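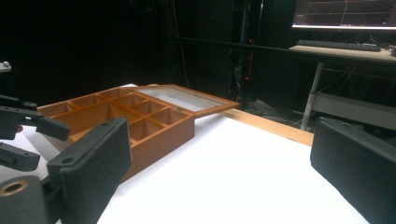 SESTATVILLE, October 16, 2022 — Nommont said it has finished the first round of recording for Bolladell, a project that gathers examples of everyday hand tasks for a learning system. The round produced 714 usable recordings, all made by people working with hand-held grippers at a table.

The recordings will be used to train a system that learns to place, sort and retrieve small items by studying how people do it. Nommont began planning the project in May and has been recording at its Sestatville site.

"We wanted ordinary tasks done by ordinary people at their own speed," said Han-gyeol Min, who leads Bolladell. "A person who has never used the gripper before does things in a different order than one who has used it all week. Both kinds of recording are useful to us."

Each operator holds the gripper by hand and carries out a short task from start to finish. A camera on the tool records what the fingers are doing as they close, lift and let go. Operators are given the goal of the task but are not told which path to take. A recording is kept if the task is completed and the view stays clear. Recordings with a dropped item are kept as well, provided the operator picks the item up and goes on. These are labeled separately.

The first round included 18 operators. Training took roughly 40 minutes per person, most of it spent learning to judge the distance between the fingertips and the table.

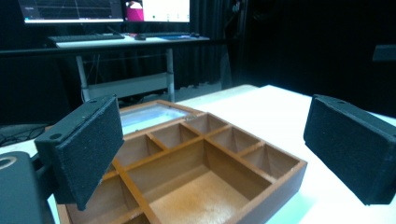 Compartment tasks are the part of Bolladell that Nommont expects to expand most. Placing an item in a divided container calls for a different approach than setting it down on an open surface, and the system needs many examples of both. The wooden box used in this work has thin dividers and cells of different sizes, from small ones along the far side to one large rectangular compartment, so an operator has to line up the fingers differently depending on where the item is going. The clear panel at the back also reflects light from the room, and Nommont wants the system to learn from views that include reflections.

"Corners are hard," Min said. "People slow down near a divider, tip the wrist a little and then commit. We would like the system to pick that up from the recordings. Writing a rule for it has not worked well for us."

Labeling is being done with Woo, a software firm that supplies the review tool used on the project. Reviewers mark the start and end of each grasp and note the target compartment. Every recording is checked by 2 reviewers, and when they disagree it goes back to the Bolladell team for a decision.

The second round will use the same grippers and the same labeling rules — with a longer list of items, including some that bend or roll. Nommont will also test whether shorter training sessions change the quality of the recordings. Operators from the first round have been invited to return.

Nommont develops handling systems for small parts and household goods. Questions about the Bolladell project may be sent to the company's press office in Sestatville.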